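Questions about donating breast milk to the Mivmont Milk Bank

Who can become a donor?
Any healthy mother who is feeding her own baby and has milk left over. You do not smoke, and you agree to a blood test, which we pay for.

How much milk do I have to give?
We ask for 900 ml in total before you stop. It can be collected during many weeks, in small portions.

My baby was born in April. Is it too late?
No. We accept new donors until the baby is nine months old.

I take medicine every day. Can I still donate?
It depends on the medicine. Please write the exact name and the dose in the form, and Judit Orbán, our donor nurse, will call you.

Do you pick up the milk at home?
Yes, in Mivmont and Sidard. From other towns you bring it frozen to the Kelemen entrance, room 19. Please call before you come — the freezer room is not always open.

Who receives the milk?
Mostly babies who were born too early. Last year more than 103 babies received it. We cannot tell you which child got your milk.

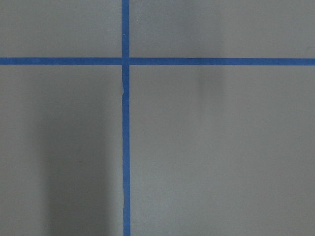 Page last changed: September 27, 2025

Can I stop when I want?
Of course. Send us a short message and return the empty bottles.

Will I be paid?
No, but we give you the bottles and labels for free.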